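Slide 4 — sorting the recycling at Grindon

Okay, colour first! I love this bit. Before anyone reads a label, the eye goes straight to red. Hold on this one for a few seconds and let the room look. 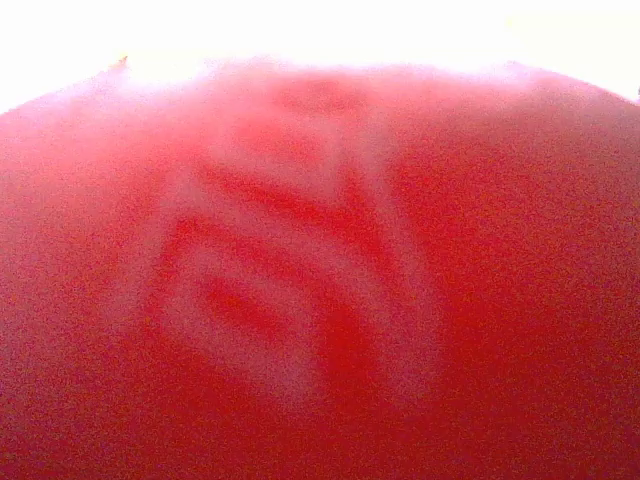

Red, up close, with paler pink bands curving through it.

Ask: who sorts by colour at home? (Hands up, wait for it.) Then mention Estela Aravena's August tally at the Tondholm depot — 600 bottles, and 79 still had their caps on. Check your local rules on caps, they vary from shire to shire.

Next slide. Clear plastic bottles, and so much to talk about! Point out the red screw cap, then the label with the bird on it (gorgeous thing, black crest and a teal-green band on the wing). Labels are where Hussam's group comes in, so hand over to him for 2 minutes. 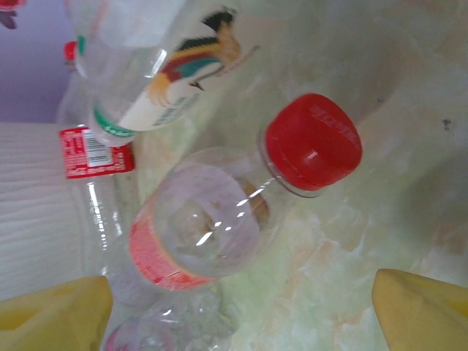
Clear bottles with their labels on, one with a bright red cap.

Back to me. Pass the sample caps around, start at the left-hand tables. Questions, then morning tea.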